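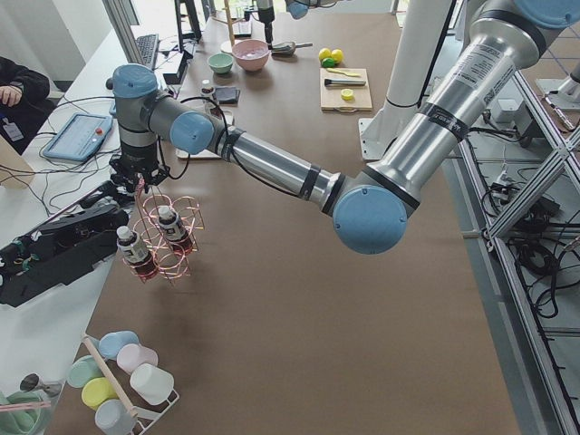 How to Read a Cost Estimate of a Health Bill

When a health bill is in the news, everybody quotes one big number. I have lived in this country for 13 years and for most of that time I believed the big number was the price. Then I began to read the estimates myself, slowly, with a dictionary. Below are the steps I use now. You do not need to be an economist.

Step 1. Find the estimate itself

Go to the website of the budget office, not to the newspaper article. Search by the number of the bill. Check that the version of the bill in the estimate is the same version that is being discussed now. Bills change in committee, and an old estimate can travel for weeks after it stopped being correct.

Step 2. Write down the years

Most estimates cover ten years. Look at the year when the main benefits start. If taxes start in year one and benefits start in year four, then you have ten years of income and only seven years of spending.
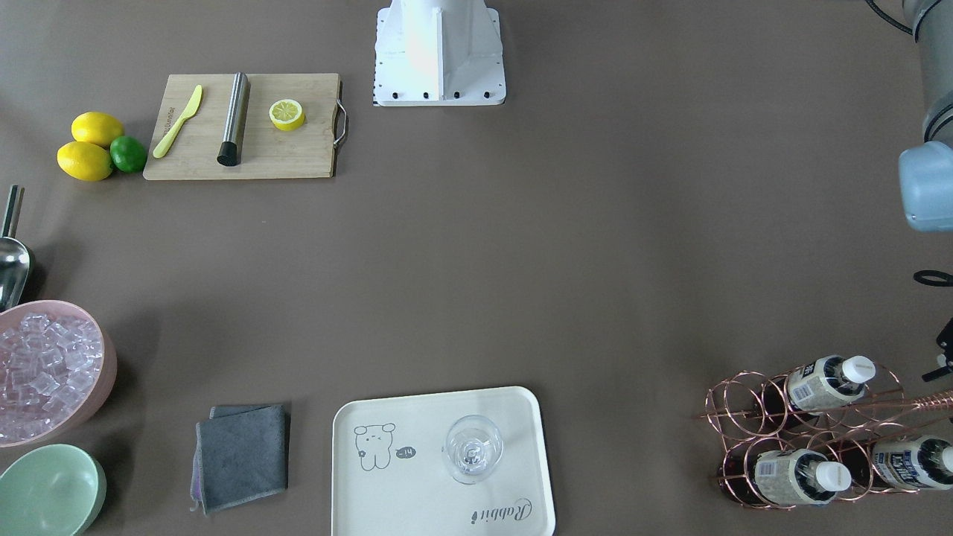
Where in the estimate can I see when the benefits start?
Look at the table with one column for each year. The row for benefits shows zeros or very small numbers until the program begins.

Step 3. Separate gross cost from net effect

Gross cost is what the new program spends. Net effect is what remains after new taxes and cuts in other places are counted. Both numbers can be true at the same time. A bill can spend a lot and still lower the deficit on paper. When a politician gives you one of them, go and find the other.

I practice on small numbers. Suppose a program spends 176 and the bill also brings in 84 from a new fee. The gross cost is 176, and the bill adds 92 to the deficit. I write this on one line before I open the real table.

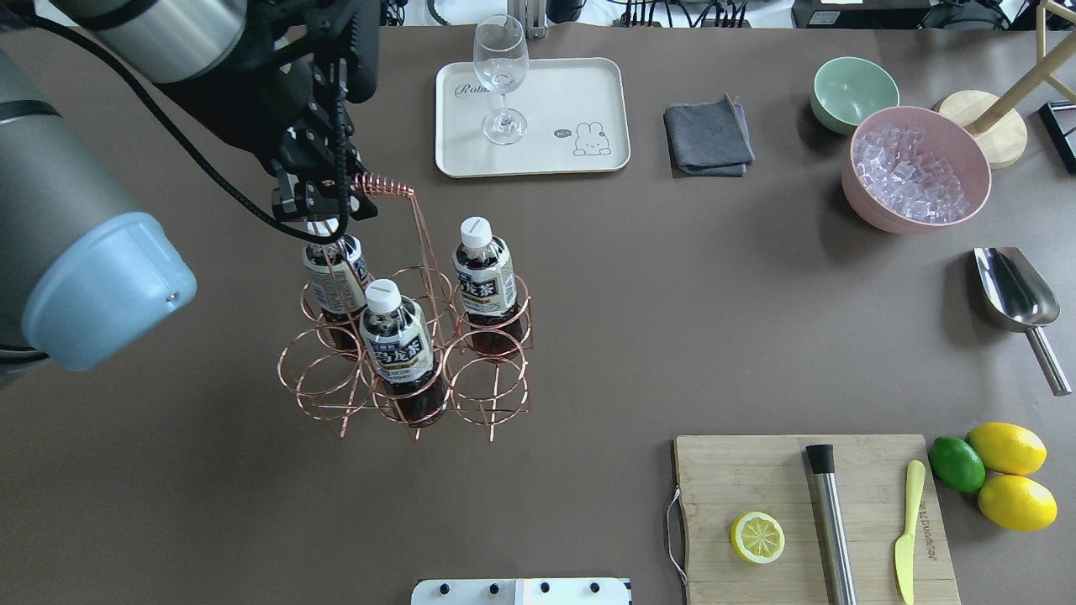
Oolong tea in a copper-colored wire carrier.

Step 4. Read the assumptions

Near the end there is usually a part about uncertainty. Please do not skip it. The office must assume that the law will be followed as written. If the bill cuts payments to doctors in a later year, the savings are counted, even when past cuts of this kind were canceled by Congress.

Step 5. Compare with the news report

Now return to the article or the TV report. Mark each number and write next to it "gross" or "net" and the years. If you cannot mark a number, leave it with a question mark.
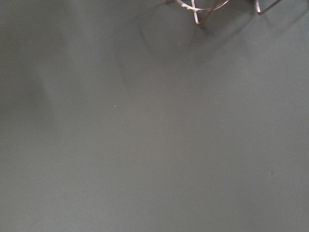
What should I do if two reports give different costs for the same bill?
Check the dates and the years covered first. After that, see if one report uses the gross cost and the other uses the net effect.

Text by Levente Sárközi. Corrections are welcome, also for my English.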